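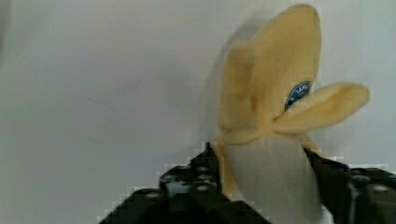

Minutes of the March meeting, Lurnenley Newcomers' Writing Circle

Held in the upstairs room at the Ferraro, starting at 7:15 in the evening

In the chair: Sveva Tedesco
Minutes taken by the secretary
Present: 8 members, plus two guests who are thinking of joining and were made very welcome

1. Welcome and hellos

Sveva opened the meeting and thanked everybody for coming out in the rain, and then she thanked them again for bringing something to eat, as the kitchen downstairs was closed for the evening. Both guests told us a little about themselves. One has been in Lurnenley since the fall and writes letters home that her sister keeps telling her to publish; the other moved over from the coast with two teenagers and a very old dog, and has kept a blog through all of it. We went around the table and gave our own stories too, which took rather longer than the agenda allowed, but it was lovely to hear some of them again.

2. Minutes of the last meeting

Read and agreed, with one correction. The secretary had written that the spring reading would be "in the garden," and it should have said "in the garden room." The secretary apologizes to anyone who had started looking for a sun hat.

3. Matters arising

The box of donated paperbacks is still in the hallway. It was agreed that members may help themselves until the next meeting, after which whatever is left goes to the language school. The cookbook with the missing cover has been claimed.

The key to the cupboard has been found. It was in the cupboard door.

4. The shared blog

Sveva gave the figures for last month. The blog had 1,569 visits, our best month so far, and a good part of that came from the post on how to register with a doctor when you don't have the words for what hurts. There were several kind comments from people in other countries who had been through the same thing, and Sveva read two of them out loud. Everyone agreed the author should be proud, and she went quite pink.

There was a long and friendly discussion about how personal the posts should be. Some members feel that readers come for the practical things, like rent and residence papers and where to buy baking powder, and that we should keep those up to date before anything else. Others said that the posts they remember best are the ones about being lonely at the bakery or laughing at the wrong moment at a wedding. We didn't settle it, and Sveva said she was happy for it not to be settled. For the time being each member will go on writing what she or he likes, and practical posts will carry the month they were last checked at the top.

Agreed: posts should be no shorter than a good paragraph and no longer than the reader's patience. Anyone who is unsure can send a draft to Sveva beforehand.

5. The anthology

Members will remember that we talked in the winter about putting our best pieces into a small printed book. The secretary has now heard back from Felar, the print shop by the station, who would do a first run of 60 copies with a soft cover. They need the finished text a month ahead of printing. The owner was very patient on the phone and has offered to show us paper samples if a couple of us would like to stop by one morning. Three hands went up straight away.

The working title is still "Where the Bus Turns Around." A few other titles were suggested, one of them very funny and not suitable for a cover. We will vote next time.

Please keep pieces for the book to one story or essay each. Translations are welcome next to the original, and it would be a pleasure to have some of the languages around our table on the page.

Action: everyone to send Sveva a title and a first draft before the next meeting, even if it is messy.
Action: the secretary to ask Felar whether a color cover costs more.

6. Spring reading

The garden room at Atau is booked. It has 30 chairs, and we can bring folding ones if we need them. Each reader will have one short piece, and there will be a break in the middle for coffee and talking. One of our guests kindly offered to bring almond cookies, and was told that this more or less made her a member.

Sveva asked that readers practice aloud at home at least once. She admitted that last year she discovered a sentence of hers had no place to breathe in it while she was standing in front of the audience.

Action: readers to give their names to the secretary.

7. Any other business

A member asked if we could try ten minutes of quiet writing at the start of each meeting. There was plenty of support for this and we will try it next time, with the prompt "the first thing I cooked here."

Sveva thanked the Ferraro for letting us stay late. The meeting closed at 9:20, and several of us were still talking on the stairs some time after that.

Next meeting: same room, same time, next month. Bring a pen for the quiet writing.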